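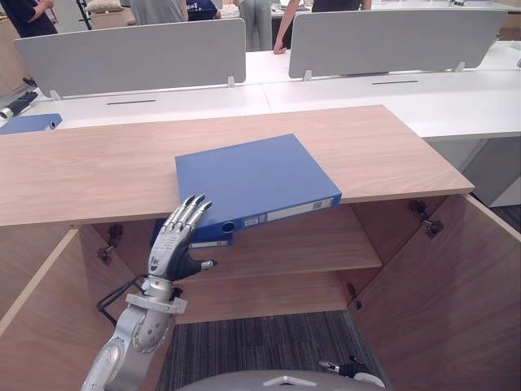
Notes for the Saturday slot. Twenty minutes plus questions. Ataahua has the clicker, I have the opinions.

Opening

Good morning. I'm Sorin Vukadinović, I look after operations at Borkutside, and I have spent the spring being sold a robot. We haven't bought it. We haven't not bought it either, and that is why I'm still allowed to talk about it.

(Pause. If no laugh, carry on as though none was expected.)

The product is called Tagle. The firm is Durnex. It comes as a service, so you pay monthly and the robot turns up with arms, hands, software and a person called a deployment partner. The brochure says it "handles everyday office objects with human-like care". I have seen how humans handle everyday office objects. I would have aimed higher.

What we asked for

Filing. Ring binders, to be exact. We have 347 of them that we can't scan, can't bin and can't stop people asking for. Each one has to come off a surface and go into a cupboard, the right way up, in the right cupboard. Durnex asked whether we had considered a more exciting trial. We had not.

On the slide

Leave it up for a bit. Blue binder lying flat on top of a low cabinet, doors open, robot hand coming at it from underneath. Four metal fingers up against the bottom of the binder and the front edge. Point out the angle: the binder is diagonal, with its spine hanging over the front. Ask the room how they'd pick it up. Most people say "by the spine", somebody always says "I'd get Karen to do it".

Then point at the finger hole in the spine. A binder has one feature put there purely so that a finger can go in it, and I became quite emotional about whether the robot would ever use it. Ataahua will say I raised it in every meeting. I missed one meeting.

Also worth a mention: the cable looping out by the wrist. With cupboard doors that swing outwards, ask any supplier where their cables go. Ask it early. They will say "that's a very good question", and then you'll know.

The numbers (Ataahua takes this bit)

We logged 214 attempts. An attempt means the binder starts on top of the cabinet and the robot is told to put it on the shelf. We did not count attempts where a person nudged the binder first, however helpfully. This upset Durnex more than any other decision we made.

The quote is 800 a month per robot, support included, hands not included. Say "hands not included" slowly. Hands are a consumable, like toner.

Set-up took 11 working days. The sales deck said "rapid". Both can be true if you're a glacier.

(Ataahua: don't read out the success rate until the Surnomard people have seen it. They ran the same trial at their place, and we agreed to publish together. If pressed, say it was better than I predicted and worse than Durnex did. That leaves a lot of room.)

What I liked

It doesn't sigh. The deployment partner was good and told us when things were our fault, which was often. The fault log is written in plain words — "lost grip on object", and so on — so you can read it without ringing anyone.

What I didn't

Retraining for a new cupboard is charged as a new task. Our cupboards differ by the height of a shelf. Get this in writing before you sign, and have a tape measure with you when you do.

Questions

Likely: will it take jobs? Answer: it is welcome to this one.

Likely: can it do lever arch? Pass to Ataahua.

If the man from procurement is in, finish early and go for coffee.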